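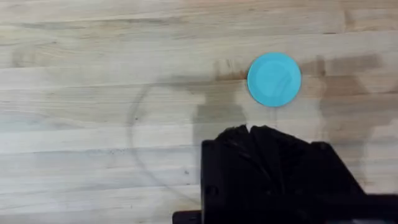

Checklist for table chores, to be done before every session and signed at the end. I wrote it for the small shop at Helov, where we try to find out if an arm can take over the dull jobs from people: putting away, wiping, sorting, closing jars. My comments are under each point. We start with the pick-up of one flat thing, like the teal disc on the light wood, lying a short way from the black fingers. A person does this without thinking. For the machine a flat round piece is one of the harder chores, as there is very little side to hold.

1. Table surface clean and dry. YES
Comment: I wipe along the boards. Crumbs in the seams are small but they stop a flat piece from sliding, and then we blame the fingers.

2. Table does not rock. YES, after repair
Comment: One leg was short. I put a 2 mm shim under it. Please do not remove it when you sweep.

3. Emergency stop pressed and released, arm stays still until reset. YES
Comment: Test it from both sides of the table. On Sunday the person on the far side could not reach the button without leaning over the work area. This must not happen again. The button is now on a longer lead.

4. Cable has free length in all positions. YES, WITH REMARK
Comment: Look at the shadow of the cable on the table, it is easier to judge than the cable itself. If the curve becomes a straight line, stop and give more length.

5. Finger surfaces checked by hand, power off. YES
Comment: Look for cuts and for dust. Dusty fingers slip on smooth plastic. Clean with a damp cloth, no solvent.

6. Screws on gripper body tight. YES
Comment: Hand tool only. I mark each one with a pencil line after tightening.

7. Lighting. NOT GOOD
Comment: The arm makes its own shadow exactly where it must work. For my eyes this is no problem. For the program from Nernstead it is a problem, it sometimes takes the border of a shadow for the border of an object. I asked for a second lamp in January and I am still waiting.

8. Only the object for the test is on the table. YES
Comment: No cups, no phones, no pens. The real kitchen will have all of them, I know. First we must pass with one thing.

9. Flat piece, pick up and put in tray, 31 tries. NOT PASSED
Comment: We accept the chore when 10 tries in a row are good. The best row so far was shorter. Most failures are the same: the fingers close too high and touch nothing, or they press down and push the piece away. Ms. Ansari proposed to slide the piece to the table edge and take it there, as people do with coins. I agree, but then point 11 becomes more important.

10. Force limit set before the arm goes down to the table. YES
Comment: Write the value in the log, also if it is the same as yesterday.

11. Feet and hands away from table edge. YES
Comment: There is tape on the floor. Stay behind it.

12. Hours counter read. YES
Comment: Service is due at 2000 hours. Do not start a long test if the counter will pass this number during the night.

Result: safe to run with a person present. Not released for work alone. If you ask me whether it can clear a table yet, my answer is no for flat things. For boxes and bottles I would let it try, with somebody next to the button.

Open: point 7 (lamp), point 9 (repeat with sliding).

Checked by Aqeel Kazmi

Clukanow Workshop Safety | Contact | Copyright Clukanow, all rights reserved | Back to top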